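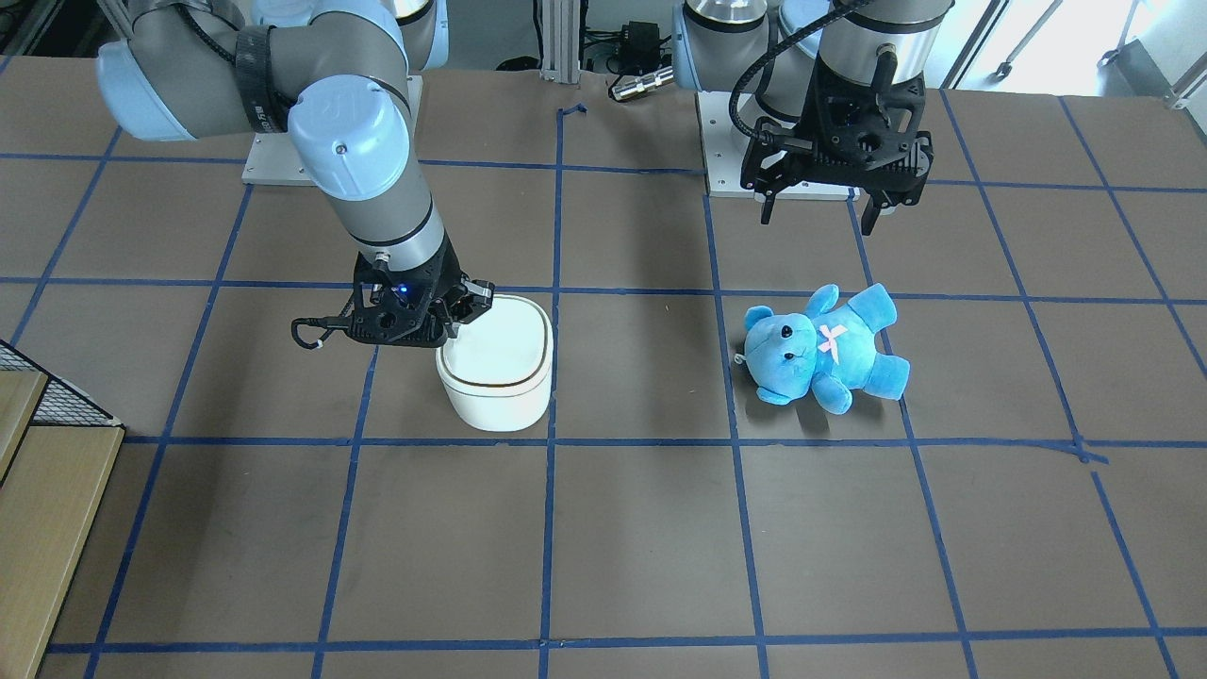

Razia Ghauri wanted to know, in a comment under my last post, why I was still bothering with two-finger grippers when a suction cup would pick up most household things faster and cost less. Fair question, and it deserves more than a one-line reply.

The short version is that suction is great on flat, sealed surfaces and useless on fur. Half the objects on my list are soft. I tried a cup on a stuffed toy back in March and it pulled in fuzz until the pump complained. The other half have rims, and a rim is exactly what two fingers like.

So I've been comparing two sets of fingertips, both on the same open-frame gripper body. The first set is from Esance and is fairly stiff. The second is from Ghumman and has more give at the ends. I ran 206 picks, split evenly between the sets, using a container and a teddy bear as the test objects. The blue tape on the table gives me cells to place things in, so I can put an object back close to where it was before and write down which cell it came from.

The stiff Esance tips won on the container. They go down on the rim, close, and the thing comes up straight. I had 2 drops with them in the whole run, both when I had set the approach too shallow. The softer Ghumman tips let the container swing a little on the way up. It didn't fall much, but it landed rotated, and then the next pick started from a worse position.

On the bear it went the other way. The stiff tips tend to pinch one fold of plush and slide off when the arm speeds up. The soft ones get a wider bite and hold on. They also forgive a bad approach angle, and I had plenty of those before I fixed my wrist offset.

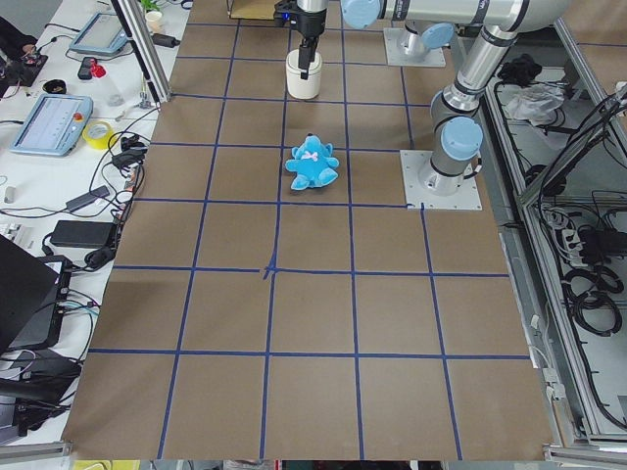
Ninstead Robotics Club — Manipulation Group

I should say something about the controller too, as I changed it halfway through and it confused my notes for a while. The old one sent grip commands as open or closed and nothing between. The Dutley box lets me set a closing force in steps from 1 to 8. For the container I ended up at 5. For the bear, 3 was enough with the soft tips, and going higher only squashed it without improving the hold.

The downside of the Dutley is delay. I measured 551 milliseconds from sending the command to the fingers starting to move, and that's slow. You can plan around it if you send the close command early, but I don't love doing that near a hard object. I've written to them about a firmware update and haven't heard back.

Anyway, Razia, that's why I'm staying with fingers for now. If I had to keep one set I'd take the Ghumman tips and live with the swing, and slow the lift down to make up for it. Next I want to try a stiff tip on one finger and a soft one on the other. It may be a dumb idea — the grip won't be centered — but swapping one tip takes a couple of screws, so it's cheap to find out.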